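Laltinura 60 Countertop Water Filter
Section 4: First set-up, flushing and storage

Read this section to the end before you open the tap. The first set-up takes one evening if you work alone, and the flushing needs some waiting, so please do not begin it right before dinner.

4.1 Before you start

Choose a place for the filter on a flat counter, close to the kitchen tap. The supply hose is 60 centimeters long and must lie in a soft curve. If the hose is pulled straight, it will slowly loosen at the adapter.

You need the following:

- the filter body with its cap
- the cartridge, still in its sealed bag
- the supply hose and the tap adapter
- two flat washers (one is a spare)
- a measuring jug and a clean towel

Note: The cartridge number is printed on the bag. For this model it must be 427 or 662. Cartridge 427 is for ordinary city water. Cartridge 662 is for hard water and has a slower flow. Both go in the same way.

Caution: Use cold water only. Hot water damages the cartridge, and you can not see this damage from outside.

4.2 Fitting the adapter to the tap

1. Unscrew the small sieve from the end of your tap. Turn it to the left when you look at it from below. If it is stuck, wrap a cloth around it before you use pliers.
2. Take out the old washer. Sometimes it stays up inside the tap, so feel for it with a finger.
3. Put one new washer into the adapter. It must lie flat.
4. Screw the adapter onto the tap by hand. Stop when it becomes firm, then turn a quarter more.
5. Open the cold water a little and look at the joint. If drops come, close the water, take the adapter off and lay the washer again.

Note: Taps with a pull-out spray head are not suitable for this adapter. Tretville sells a separate connection for them, which goes under the sink. Its instructions are in Section 7.

4.3 Putting in the cartridge

1. Wash your hands.
2. Turn the cap of the filter body to the left and lift it off. Check that the black sealing ring is in its groove.
3. Rinse the inside of the body with cold water. Do not use dish soap - the taste stays for a long time.
4. Cut the bag open at the bottom end and push the cartridge out without touching its mouth.
5. Set the cartridge on the pin in the body and press down until you feel it sit.
6. Put the cap on and turn it to the right until the two marks meet.

Caution: Do not tighten the cap past the marks. If it leaks when the marks meet, the sealing ring is dirty or twisted. More force will only crack the cap.

4.4 Flushing

A new cartridge gives gray water at first. This is fine carbon dust. It is not dangerous, but it should not be drunk.

1. Connect the hose to the adapter and to the lower opening of the body.
2. Turn the adapter lever to FILTER.
3. Open the cold water slowly, to half flow. Air will come out with a spitting sound.
4. Let the water run for 3 minutes into the sink.
5. Close the water and wait ten minutes, so that the cartridge can soak.
6. Let the water run again and fill the jug. Hold it against a white wall. If the water is still gray, repeat steps 4 and 5.

The flushing water is good for plants and for washing floors. If you want to keep it, lead the outlet into a clean tub instead of the sink.

4.5 Spare parts and storage

Keep the spare washer, the tap sieve and the unused cartridges together, in a dry place where it does not freeze. A plastic crate on a shelf is good enough. Do not keep cartridges in the same crate as paint, detergent or coffee, because the carbon takes the smell through the bag. Small white plastic parts are easy to lose, so put them in a bag with a label.

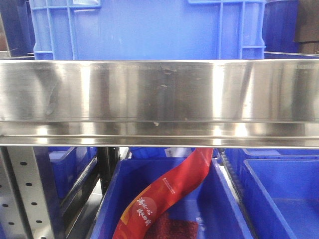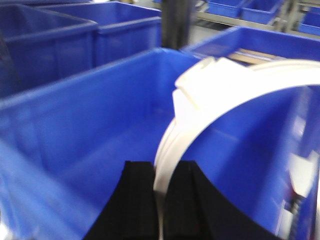
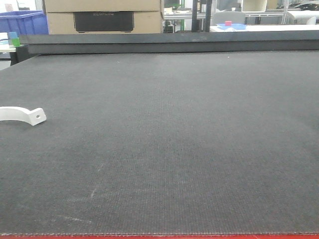 If you go away for more than a week, take the cartridge out and let the body dry with the cap off. A used cartridge can stay in a closed bag in the refrigerator until you return. Flush it for one minute before you drink. After a month it is better to throw it away.

Write the month of the change on the sticker at the back of the body. If you put a cartridge in during October, for example, write "October" and not only a number - other people in the house should also understand it.

4.6 If something is not right

The flow is very weak. Open the tap fully and check that the hose is not bent. If you have cartridge 662, a slower flow is normal. Otherwise the cartridge may be full of sand from work on the street pipes.

Water comes from under the cap. Go back to 4.3 and clean the sealing ring.

The water looks like milk, but becomes clear in the glass from the bottom up. This is air. It goes away in a few days.

The adapter does not fit the thread. Some Kuhlmann and Piltden taps have a finer thread. Measure the outside of the thread and order the reducing ring with this measurement. Please do not use tape to make up the difference.

For questions which are not answered here, write to Kaisu Hämäläinen at the Tretville service desk. Give the cartridge number and say which tap you have. Letters that arrive on a Sunday are read on the next working day.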